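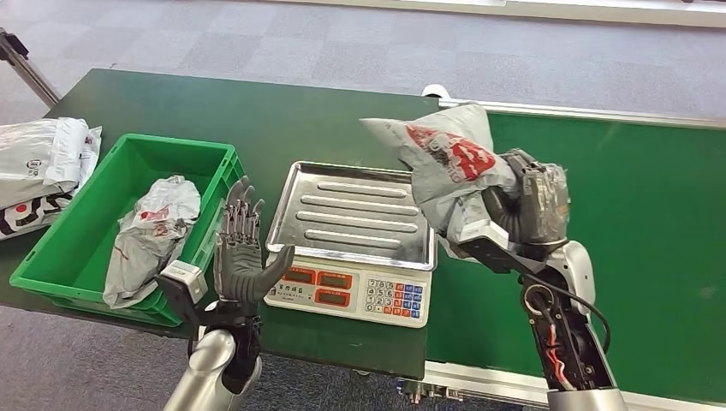
Preguntas frecuentes

¡Hola! Soy Katalin Szalai y llevo Lusus, una tiendecita en línea de juegos de mesa de segunda mano. Como me escribís mucho preguntando lo mismo (y me encanta, no dejéis de hacerlo), he ido juntando aquí las respuestas. Si la vuestra no está, al final de la página os cuento cómo encontrarme.

Última revisión: 26 Sep 2020

¿De dónde salen los juegos?

De todas partes. Muchos me los vende gente que se muda o que ha tenido niños y ya no encuentra cuatro horas seguidas para una partida. Otros vienen de lotes que compro en mercadillos, sobre todo en el de Fleltcombe, donde una vez volví a casa con el maletero lleno y sin sitio para la compra del súper. Ahora mismo hay 615 títulos en el catálogo.

¿Están completos?

Sí, salvo que la ficha diga lo contrario. Reviso cada caja con la lista de componentes del reglamento delante y cuento hasta el último cubito. Si falta algo que no afecta a la partida (una bolsita, el bloc de puntuación) lo pongo en la ficha y bajo el precio. Los que tienen faltas serias no los vendo como juegos, van al cajón de recambios.

¿Qué significan «como nuevo», «bueno» y «jugado»?

«Como nuevo» es que me costaría distinguirlo de uno recién abierto. «Bueno» admite esquinas un poco rozadas o cartas con marcas leves de barajar. «Jugado» es jugado de verdad: caja con golpes, quizá un nombre escrito a boli en la tapa, pero todo dentro y todo legible. A mí estos me dan mucha ternura, y además son los más baratos.

¿Me puedes buscar un juego concreto?

¡Claro que sí! Mándame el título, la edición y el idioma que quieres y te apunto en la lista de búsquedas. No cobro nada por buscar ni te comprometes a comprarlo. Eso sí, hay juegos que tardan. A Kristóf Dobos le estuve buscando una expansión desde febrero y apareció cuando ya ni él se acordaba de habérmela pedido.

¿En qué idioma están?

En la ficha verás dos datos: el idioma del reglamento y si las cartas llevan texto. Muchos juegos importados casi no tienen texto y se juegan sin problema con unas reglas traducidas. Cuando tengo traducción propia te la mando en PDF con el pedido. Las del coreano las hace Joon-young Kwon, que tiene una paciencia infinita con mis dudas.

¿Cuánto tarda el envío?

Preparo los pedidos en un máximo de 3 días laborables. Luego ya depende del transportista y de dónde vivas. En cuanto sale el paquete te llega un correo con el número de seguimiento (mira en la carpeta de spam, que le tiene manía a mis correos).

¿Cómo se calculan los gastos de envío?

Por peso, con el juego ya embalado. Un juego de cartas de 300 gramos paga la tarifa más baja, y uno de esos cajones con miniaturas paga bastante más, lo siento. Si compras varios, lo junto todo en un solo envío siempre que quepa. Y si la web te ha cobrado de más porque no sabe apilar cajas, te devuelvo la diferencia.

¿Puedo recogerlo en persona?

Si estás cerca de Brurkthorpe, sí, y te ahorras el porte. Elige «recogida» al pagar y quedamos por correo. No tengo escaparate ni horario de tienda, así que por favor no vengas sin avisar, que igual estoy en un mercadillo.

¿Y si me llega roto o no me gusta?

Si llega dañado, hazle fotos a la caja y al embalaje antes de tirar nada y escríbeme. Te devuelvo el dinero o buscamos otra copia, lo que prefieras. Si sencillamente no te convence, tienes catorce días para devolverlo; en ese caso el porte de vuelta va por tu cuenta.

¿Compras juegos?

Sí, pero mándame antes una lista con fotos y el estado de cada uno. No compro Monopolys (tengo demasiados) ni puzles, porque contar mil piezas me supera. Puedo pagarte por transferencia o darte un vale para la tienda, que siempre es de un importe algo mayor.

¿Vendes piezas sueltas?

Dados, peones, cubos de madera y algún tablero. Escríbeme con una foto de lo que te falta y rebusco en el cajón. Bence Virág completó así un Khoo entero, peón a peón, y me mandó una foto de la primera partida.

¿Cómo te escribo?

Con el formulario de contacto, que lo leo yo. Suelo contestar por la tarde. Si es por un pedido, pon el número en el asunto y voy mucho más rápido.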